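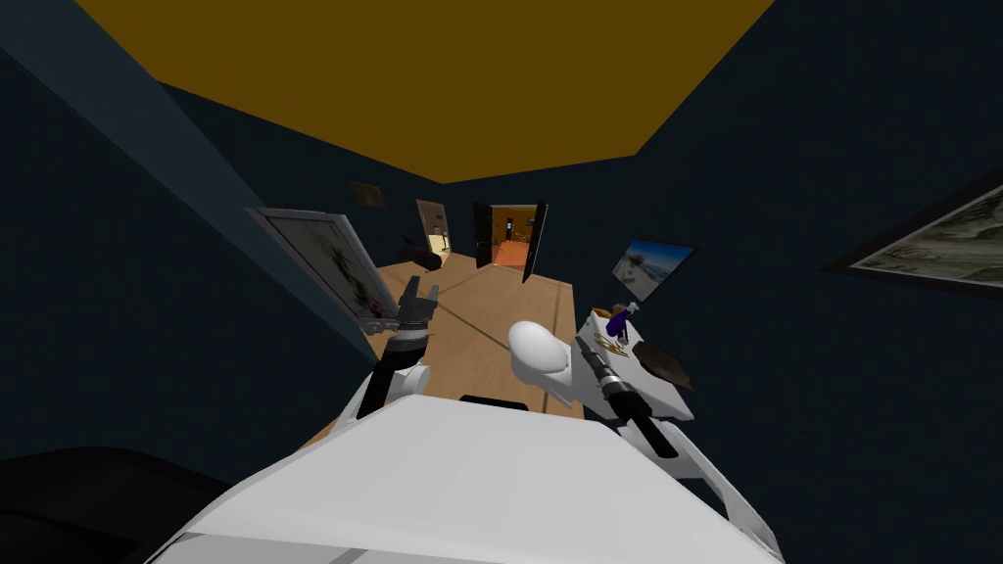
Greco with both arms out in one of Brumia's narrow rooms, orange room through the far door.

Brumia home simulator with Greco robot: a long look before you pay for year two

Posted October 2023 in Software and Kits

Wornier sells Brumia as a house full of rooms for your robot to practice in. You load a room, drop in a robot, give it something to do, and collect what comes out. The pitch on the product page is that you can do most of your testing before you buy or build any hardware, and that what works in Brumia will work in a real home with "light adjustment." I have been using it since March, and I would like to know what they think light means.

I paid for everything covered in this review. The license is $600 a year for one seat. Greco, the two-armed white robot you see in all of Wornier's marketing, is a separate purchase at $280, and I would say you need it, because the robot that comes with the base license is a single arm on a post and most of the home tasks will not run with it. So the real price of getting started is the two together. The store page lists them apart and lets you find that out at the checkout, or in my case a day after it.

What you get

The download has 1091 rooms and a catalog of 2311 objects. Those are Wornier's numbers and I am not going to check them. What I can say is that the rooms repeat more than the number suggests. After a couple of weeks I was seeing the same floor plans in new paint. The narrow room with navy walls and a mustard ceiling comes up again in my set with green walls, and again in a kind of brick red, with the doors in the same places each time. If you are training something that looks at the walls, then sure, new colors are useful. If you are testing whether an arm can get past a door, you have one room and a paint store.

The wall pictures are a similar story. Some are fine. There is a little blue poster that looks good from across the room. The bigger ones can be mush when you get near them, and the large gray and white one on the left wall in the navy room is a bunch of dark blurs in a frame. You may not care. I care a bit, because my project involved getting the robot to recognize which room it was in, and pictures are a good clue in a room with not much else in it.

Doors are better. They come open, closed or part open, you can set the angle by hand, and the light from the next room comes through properly. Looking from a dark room into a bright one is hard for a real camera and I was glad to see Brumia at least try. I do not think it gets the glare right, but other tools in this price range skip it.

Greco

Greco is a decent model. The torso and upper arms are smooth white, the left forearm and gripper are black, and the joints move the way you expect. You see through a viewpoint set behind and above the torso by default, which means a good part of the view is taken up by the robot itself. You can move it. I moved it and then moved it back, since the low views make it very hard to judge how far out the arms are.

Driving the arms is where I started to lose patience. You can do it by keyboard, by game controller, or by writing a script. The keyboard is hopeless for two arms. The controller is all right for one arm at a time, and you swap between them with a button, so whichever arm you are not using stays out where you left it. I spent a lot of my first month backing a gripper into a picture frame while I worked with the other hand. There is a "rest" button that is supposed to tuck the idle arm in. It does, by the shortest path, which in a narrow room can be straight through the wall trim. The simulator logs a hit and ends your run.

Scripting is the way to go if you can write a little code. The commands are plain and the manual covers most of them. It does not cover what happens when two commands overlap, and the answer is that the second one wins and the first one vanishes without a message. I lost an evening to that.

Holding things

Anybody shopping for a tool like this should look hard at how it handles grip, and this is where I would push back on the marketing.

Brumia has two grip modes. The easy one glues an object to the gripper once the fingers close near it. The full one works out contact and friction. All the videos on the store page look like the easy mode to me. Things are picked up at odd angles and never slip. In full mode I had a run with small items standing on a white block with a slanted face, and I could not get through it cleanly until I slowed the arm to a crawl. Perhaps a real robot would need to go that slowly too. I have no way to tell from inside the simulator, and Wornier offers no comparison with a real arm that I could find. I wrote and asked. The reply said that a comparison was "planned."

Easy mode also lets objects pass into each other a little. You will see a thin tool lying across a block with no clear gap between them, and it is hard to say whether they are touching or sharing the same space. The contact view is meant to show you, with colored dots, but it only works in full mode, where you need it less.

Then there are the objects themselves. Part of the catalog is very nice. Another part seems to have been named by someone in a rush. I had a purple thing that I took for a bottle on one day and a little statue on another, and the catalog entry just said "decor small." There is a flat brown oval that could be a wooden disc or a loaf. Weight was the same for both of those entries, and a real bottle and a real piece of bread would give an arm two very different problems. You can type in your own weights. I did that for the objects I used. I was not going to do it for the whole catalog, and I doubt you will either.

Busgate

Busgate is the part that scores your runs. It comes with the license and opens in its own window. You choose a task, it watches the run and gives you a score with a short report. Wornier says the scores let you compare your work with other people's.

I do not trust it very far. It marks a task as done when the object ends up inside a target zone, and it does not seem to mind how it got there. I had a run in easy mode where the item fell off, bounced, rolled and stopped inside the zone. Full marks. I had another in full mode, neat and slow, that ended a hair outside, and that was a fail. There is a setting called strict that takes off points for drops. It is turned off by default, and the public score board does not tell you who had it on. So a high place on that board tells you next to nothing, and if a seller or a contractor quotes a Busgate score at you, ask which grip mode and whether strict was on.

The reports are useful, I will say that. You get a timeline with each contact marked on it, and you can jump to that moment in the run. I found most of my own mistakes that way. I would have paid for that part alone at a lower price.

Speed and crashes

My desktop is three years old with a mid-range graphics card. Single rooms run smoothly. Opening a door into a second room costs a lot, and with the nicer lighting turned on it gets choppy enough that driving by controller is no fun. Turning off shadows fixes most of it – and makes the rooms look like a cartoon, which may or may not matter for what you are doing.

It crashed on me regularly in spring. An update over the summer cured the worst of that. It still hangs if you change robots while a run is recording, and the recording is gone when you restart. Save first.

Support

Email only, slow, polite. My questions about the manual got real answers. My questions about how close the thing is to a real robot got sales copy. The forum is more help, though it is small, and a good share of the threads end with the person who asked working it out alone and not saying how.

Who should buy it

If you teach a class and want students to move two arms in a room without breaking anything, Brumia does that, and there is a cheaper school rate. Ask for it, it is not on the page. If you write control code and want a quick place to catch dumb errors, it does that too, and the Busgate timeline is handy.

If you are planning to skip hardware testing on the strength of it, I would not. I have seen nothing from Wornier that backs up the "light adjustment" line, and the default settings all lean toward making your work look better than it is. Turn on full grip and strict scoring on the first day. You will get worse numbers and you can believe more of them.

I have a few months left on my license and the renewal notice has already come, at the same price, with a new pack of rooms offered as an extra. I have asked them whether the floor plans are new this time. If I get an answer I will add it here.

Pros: good contact timeline, decent Greco model, light through doorways, plain scripting commands
Cons: robot sold apart from the license, repeated floor plans, vague object catalog, scoring too easy by default, no proof against a real arm
Rating: 2.5 out of 5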